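Dridville Backyard Cell: Set-up Guide

Section 4: Getting the gripper camera and the patio to agree

Last changed July 24, 2021

If you've made it through Section 3, your arm is bolted down (in the simulator, anyway), the Ondier controller is talking to it and the gripper opens and shuts when you tell it to. Good stuff! Now we line up the wrist camera so the arm knows where its own fingers are. I've done this more times than I'd like, mostly after fiddling with settings I should have left alone, so I'll give you the order that works for me.

What you need open: the Hellura scene viewer, the controller panel, and a text editor for the cell file. A cup of tea is optional but the first load is slow.

1. In the controller panel, press Hold. The status light in the corner of the panel should go grey.

2. Load the patio scene from the Scenes menu. Wait for the trees to finish filling in before you touch anything. The leaves come last, and if you click around too early the viewer likes to hang (mine does, and it's not an old computer).

3. Open the cell file and find the line called cam_height. Set it to 915. The units are millimetres, and the file won't warn you if you type centimetres by mistake.

4. Two lines down you'll see finger_gap. Set that to 263 and save.

Note: If your cell file came from the May release, finger_gap will read 293. That was for the older, wider Kárason fingers. Change it, or every pick will land off to one side and you'll spend an evening blaming the camera like I did.

5. Back in the panel, press Reload, then Home. Let the arm finish its move.

Caution: Don't press Reload while the arm is moving. The joint positions get scrambled and you'll have to go back to Section 3 and start over from the homing step.

6. Switch the viewer to Wrist. You want both white fingertips poking up at the bottom, one on each side of centre, with bare concrete between them. If you can only find one, the camera is rolled. Nudge cam_roll a little at a time and reload after each change.

7. Check what's past the fingers. The small potted plant is your target, so it should be near the middle and standing clear of everything else, with the barbecue behind it and over to the right.

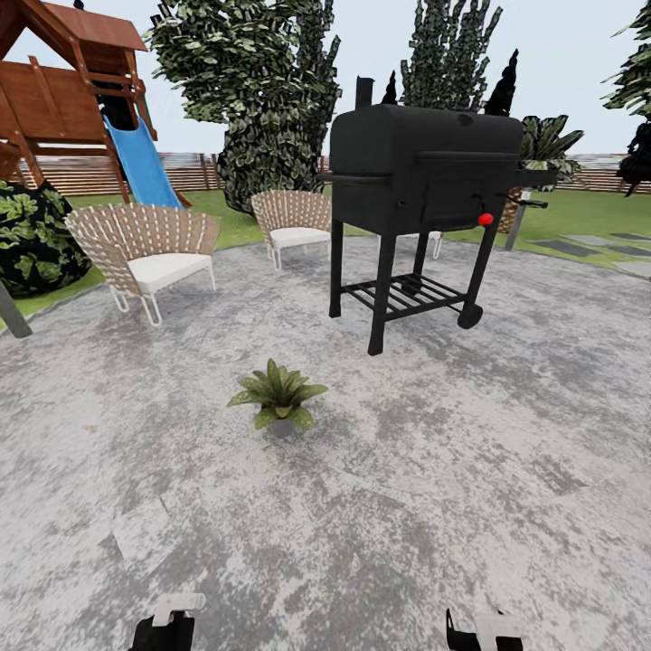
Wrist view on the patio scene, plant near the middle and a fingertip either side of centre.

8. Happy with it? Press Store View. The panel beeps once and writes the numbers back to the cell file.

Note: I leave the chairs and the play structure switched on for this. You can hide them under Props to speed things up, but put them back before Section 5, where the arm has to plan with the full yard loaded.

9. Make a copy of the cell file and park it somewhere safe. I keep mine in a folder called "working, do not touch", and I've had to dig into it twice so far.

If the plant is missing altogether, go to Props, choose Reset Targets and repeat from step 5.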